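Workplace Automation > Your Shop > Pegboard cell at Civenden: what changed for the packing crew

39 replies, page 1

benchmonkey_tor
Posted in January, 6:40 am

OK so I promised an update once the display line had some miles on it and I finally have a minute before shift. For anybody who missed the first thread: I work at Civenden, we build and fill retail display panels. Pegboard, hooks, shelf strips, the lot. Until last fall every hook on every panel was pushed in by a person, and a good chunk of the time that person was me.

Now we've got four cells doing the straight runs, and I love it. I really do! My thumbs used to be so sore by lunch that I'd open my water bottle with my teeth. The planogram comes down from the office, the cell reads it, hooks go in. Our best shift so far was 3,419 hooks placed, and I went home and played guitar.

What I didn't expect is how much of the job moved to teaching. Somebody has to show the grippers how a hook goes in, the little tilt, the push, the drop at the end, and the people doing the showing are us. We do it with hand-held grippers that have the same kind of fingers, over and over, different panels, different spots. It's way more fun than it sounds. You start noticing stuff your hands have been doing for years without telling you.

The green L hooks are the ones I've spent the most time on. They're light and they want to roll in the grip, so where you pinch matters a lot. Too close to the bend and it swings on you when you come up to the holes.
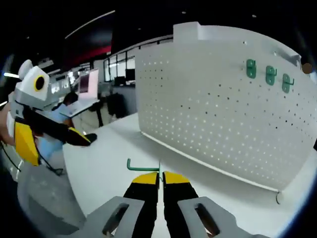 dockside_ren
Glad about your thumbs, but what happened to the people who used to do the other stations? I was at Skiditham when they put in case packers and we heard all the same things, "more interesting work," "you'll be the trainers." Then the training was done. There were 20 of us on the floor when it started and 13 a year later. No layoffs, they were very proud of that, they just never filled a spot when somebody left.

benchmonkey_tor
Fair question and I don't want to wave it off. Headcount here is the same as last year, but we also picked up the Carrasco account and that's a lot of panels. If that went away I don't know what the numbers would look like. Two of the older folks asked to go over to kitting and got it. One guy hated the teaching side (says he feels silly doing the same hook forty ways) and he's on repairs now, very happy.

plc_and_coffee
Controls tech here, different company. I'm a fan of this approach, and I'll tell you what sold me. We used to program every pick point by hand and if the supplier changed a hook by a hair we were down for a morning. With demos from the floor you can collect new ones the same afternoon. And the best demos never come from engineers. I've tried it, mine were terrible. I hesitate too much before contact and the model learned to hesitate too.

dockside_ren
See, that last bit is my whole problem. The best demos come from the people with the know-how, so pay them for it. Tor, are you on a different rate when you're teaching?

benchmonkey_tor
Yep, there's a bump. Small one. It took some asking, and it only covers hours with the gripper in your hand, so setup and relabeling are still base rate. We're pushing on that.

labelgun
"Small one" lol

Our place (Wimmont, fixtures and signs) gave us a pizza.

quietline6
I'm going to be the odd one out and say I miss the hand work. I was fast, and people knew I was fast. Now the cell sets the pace and I'm the one it waits on when a bin runs low. Nicer on the wrists, sure. But I used to get into a groove with the radio on and the hours went by. Watching a machine do it is a different kind of tired.

benchmonkey_tor
I hear you on the groove. Do they rotate you? We swap every couple of hours between tending, teaching and custom panels, and the custom ones are still all by hand. Curved boards, mixed hooks, weird spacing, anything the cells choke on. That's where I get my groove back. A full shift of just tending would make me nuts.

quietline6
No rotation. Tending all day, 6 to 2:30.

plc_and_coffee
That's a scheduling problem more than a robot problem, and an easy one to fix. Ask for it in writing. Managers tend to staff a cell like it's a machine that needs a minder, and then wonder why everybody on it wants off.

dockside_ren
Easy to fix if somebody upstairs cares. But yeah, agree on putting it in writing. Put the rate in there too.

hexkey_dana
Practical question from someone about to start on this. When you're doing demos, do you fix your mistakes or throw the take out? Our integrator says toss anything with a fumble and that seems wasteful to me.

benchmonkey_tor
Ooh, good one. We keep fumbles if you recover cleanly. Miss the hole, back off, find it, seat it, that's a keeper. Dropping the hook is a toss. Our misses went way down after we stopped handing over only the pretty ones! Also take breaks before you need them, you get sloppy and don't notice.

plc_and_coffee
Seconding the recoveries. I'd tag them separately though, so you can pull them back out if it starts acting strange.

hexkey_dana
Great, taking both of those to the integrator. Will report back after our first panels.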